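Posted 7 June 2013
Minutes taken by Kerstin Janssen

Dalwood Allotments Association - general meeting, back room of the Nillero Cafe. Started late, projector cable missing, went without.

Present: list on the clipboard, please check your name is spelled right. Apologies from the Prendness plots, they had a burst hose to deal with.

Last minutes: read, one change. The shed key is with Matić, plot 53, not plot 35. Otherwise accepted.

Water. Main item, took up most of the night. The bill for spring was $149 more than we budgeted. Long talk about why. Two taps by the lower gate drip all the time and have done since October. Matić says washers won't fix it, the seats are worn and the whole tap needs replacing. He has a price for 2 new ones, will bring it in writing. Someone asked if we could meter each plot - no, too expensive, we went through this last year. Sprinklers left running unattended are against the rules already. Agreed to put the rule back up on the gate in bigger letters. Hand watering only from noon to 6 until the dry spell is over.

Question about rain barrels. Allowed, up to 3 per plot, must have a lid. Lids are for mosquitos and also kids.

Paths. Grass between the upper rows is knee high in places. Each plot holder cuts their own side, to the middle. This is in the agreement everyone signed. Janssen to send a reminder. The mower is back from repair and starts on the second pull, please put gas back in if you use it up. 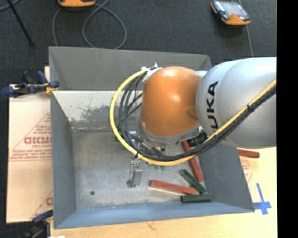
Compost. The left bay is full and should be left alone to rot down. Use the right bay only. No bindweed, no cooked food, no cardboard with tape on it. Found a whole rug in there. Whoever it was please take it home.

Prendness asked if they can have a load of the finished stuff in the fall. Agreed in principle, they would have to collect. Depends how much there is after our own people have had theirs.

Waiting list. Almost 53 names now. Four plots look abandoned, letters to go out, usual 28 days to reply. Suggestion to split the big corner plot in half when it comes free. Some for, some against, the person on the plot next door strongly against because of the shade from her plum tree. Vote put off till next time.

Plant swap. Went fine. Too many tomatoes, not enough of anything else. Leftover seedlings are on the bench by the shed, help youself, they need water or they'll be dead by the weekend.

Any other business:
Bees - the two hives stay where they are, new sign needed, the old one has faded.
Glass - old window panes stacked behind plot 12 are a hazard. Owner was at the meeting and will move them.
Bonfires - none until October. Please don't ask.
Slug pellets - argument, no result. Carried over agian.

Dues are still owed by a few people. You know who you are, cash or check to Janssen.

Next meeting same place, date to go up on the gate. Bring your own chair if you can - the cafe is short.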